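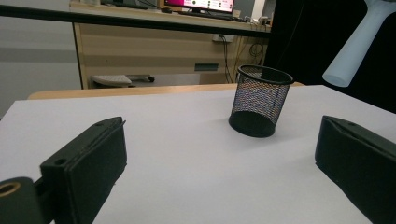
Figure 2. A white tabletop.

4. Findings: The Table as a Rule

4.1 White as a policy

The choice of white for shared tables is usually treated in the literature on office design as a matter of light. Pale surfaces bounce daylight deeper into a room, the argument goes, and so save on lamps. In the planning papers we were given by Nover, the mid-sized insurance firm where the study took place, light comes up once, in a sentence that also mentions "energy" and may have meant the other kind. Everything else the papers say on the subject of white has to do with conduct. A white table, wrote the consultants, "invites the user to leave it as found." Dark wood, by this reasoning, invites the user to leave a sandwich.

We take this claim seriously, partly out of politeness and partly because the staff did. Of the 519 employees who returned our questionnaire, 400 agreed or strongly agreed that marks and crumbs were easier to see on the new tables than on the old brown ones. Agreement that the new tables were cleaner was far weaker, and a number of people used the comment box to point out that these were two different questions. They were right, and we wish they had been on hand when we wrote the survey.

What the white surface seems to do is move dirt from the category of things that are there to the category of things that somebody did. Mal-soon Kong, a claims handler with long service in the old building, put it this way in her interview:

"On the brown desks you could have coffee rings from before I was hired and it was just the desk. Now there's one ring and people stand and look at it like it's a body."

Several other interviewees used the language of police work without being asked to. One ring, one suspect. The tables are unassigned, though, and a suspect is hard to produce when anyone on the floor might have sat there before lunch. The result is a steady low hum of blame with no address on it, most of which ends up in the building's group chat.

4.2 Wiping as a courtesy and as an accusation

Each bank of tables came with a spray bottle and a box of cloths. The written rule asked staff to wipe down when leaving. In practice, wiping happened on arrival, in full view, and it was read closely by the people sitting nearby. A quick pass with a dry cloth was taken as a habit. A long one with spray was taken as a remark on whoever had just left, and if that person was still putting on a coat it could sour the rest of the afternoon.

Sang-wook Woo, who manages one of the larger teams, had worked out a private solution. He arrived before everyone else, wiped his table with nobody watching, and then went for a walk around the block so as to come in at a normal time. He asked us whether others did this. Under the terms of our consent form we could only say that his answers were very helpful.

Earlier studies of shared kitchens have found that notes asking people to clean up tend to be followed by notes about the notes. Our material supports this, with one small addition. At Nover the notes were taped to the tables themselves, and when they were finally taken down the tape left gray outlines that proved harder to shift than coffee. Facilities staff called these "the ghosts." By the end of fieldwork we could map the floor's quarrels from the ghosts alone, although we were asked not to publish the map.

4.3 The object as placeholder

Under the clear-table rule, anything left behind for longer than a lunch break was to be moved to a bin by the elevators. The rule did not define "anything." This was raised at the first staff meeting and answered with the word "common sense," which is two words and was, in our view, short by several more.

Interviewees agreed that a laptop held a seat. They agreed that a pen did not. Between these two lay a wide borderland where opinion split by age, by team, and in one case within a marriage. A cardigan on the back of a chair held the chair but perhaps not the table. A mug held the table if it was full. A mug that was half full raised questions nobody wanted to settle by putting a finger in it. Eun-seong Kwak, who had joined the company only in July of the previous year, told us she had learned the system entirely through error:

"I moved a notebook. Just a notebook, closed. It was fine, he said it was fine. He said it was fine for 11 days."

We read these disputes as claims to territory made under a rule that says there is none. That finding is hardly new. What did surprise us was how little the objects had to do with work. The firmest claims were made with things no one could possibly need at a desk, and their very uselessness gave them force – a stapler may have been forgotten, but a ceramic frog has been placed.

4.4 The catalog and the floor

The tables belong to a line sold under the name Clilludeo, and the brochure was passed around during the planning stage with what we are told was real interest. Its pages show tables in rooms of great calm. We asked seven of our interviewees to look through it and talk about what they saw. All of them talked about cables. Where, they wanted to know, did the catalog people plug in? Tincuța Filip, from the payroll team, turned the brochure upside down to check.

It would be easy to make fun of the brochure, and we have just done so. Still, its hold on the planners was considerable. In the papers, the word "clear" is used first for the tops of the tables, then for lines of sight, then for communication between teams, and at last for the company's goals, with no sign that the writers noticed the word had changed jobs. The table went first, and the rest was supposed to follow from it. When the floor opened and communication between teams turned out to consist largely of the group chat described in 4.1, management's answer was to send around a reminder about the tables.

The reminder is dated May 14, 2019. Ibsa Tefera, who was asked to draft it, kept his earlier versions and kindly let us read them. The first ran to a page and a half and discussed trust. The one that went out reads, in full: "Please remember that surfaces are shared." Two people replied to all, one to agree and one to ask who had taken her frog.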